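4 Marking the Work Zone and Running the Chore Check

This section covers the tabletop work zone for the Gusteck arm and the chore check that follows it. Complete Section 3 (mounting and power) first. The chore check is the part of the Cedholm package that tells you which household and bench tasks the arm can be left to do, which need a person standing by, and which should still be done by hand.

4.1 What to expect

The arm handles single rigid objects on a flat surface well. Picking up a cup, moving a block to a bin, and lining up parts on a tray are within its range. Folding cloth, wiping up liquids, and sorting mixed cutlery are not dependable at this release. Results for these tasks vary from one attempt to the next, even when nothing on the table has been changed.

A task that passes the chore check has passed on your table, in your light, with your objects. Repeat the check after moving the table or replacing the gripper pads.

CAUTION: Do not use the arm with knives, open flame, hot pans, or glass under load. A passing score does not change this.

4.2 Before you begin

You need:

- Painter's tape, blue, low tack
- A matte surface sheet large enough to cover the reach of the arm
- The object kit (16 pieces) or household items of similar size
- The Zastuldale control software, installed and connected

Glossy tabletops produce reflections that the wrist camera can mistake for object edges. Cover them. Plain brown paper is acceptable if it lies flat and does not slide.

4.3 Marking the work zone

1. Park the arm and engage the hold. The status light must be steady before you reach over the table.

2. Lay the surface sheet and smooth it outward from the center. Fix the corners so that the sheet cannot creep when the gripper drags across it.

3. Apply the tape in straight runs to outline a square. Let each run extend slightly past the one it meets. Do not trim the overlaps with a blade while the tape is on the sheet.

4. Press down the tape along its full length. Small wrinkles and nicks along an edge do not affect detection. A lifted end can catch on a gripper finger and should be pressed flat or replaced before the first run.

5. Remove everything from inside the outline, including tape scraps.

6. Open the wrist view in Zastuldale and move the arm to the Survey pose. From this pose the camera looks across the zone at an angle, so corners that are square on the table will not look square on screen. Part of the arm may show as a dark, blurred shape at the edge of the view. Neither condition requires adjustment.

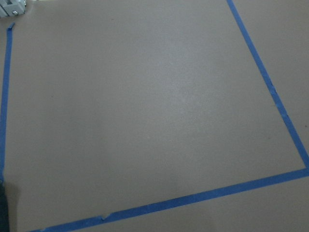
7. Select Store Empty Zone. The software saves this view as the reference for all later runs. If the reference is rejected, even out the lighting and repeat step 6.

NOTE: Fixed brackets outside the outline may remain in view. Do not move them after the reference is stored.

4.4 Running the chore check

1. Place one object inside the outline, at least 2 inches from the tape.

2. Select a task from the list and set the number of attempts. The maximum is 200 per session.

3. Start the run and stay within reach of the stop button. Reset the object by hand when prompted.

4. Read the score. At 88 percent or higher, the task is listed as Supervised. No task is listed as Unattended until it has held that score in two sessions with different lighting.

5. For any task below the threshold, open the attempt log and check for dropped objects before changing the grip force. Slips at the pads are the usual cause. Pad cleaning is described in Section 6.

NOTE: Scores obtained with the Kyriakidis soft gripper cannot be compared with scores from the standard gripper. Keep separate logs.

Contact Cedholm Support | Copyright Cedholm. All rights reserved. | Back to top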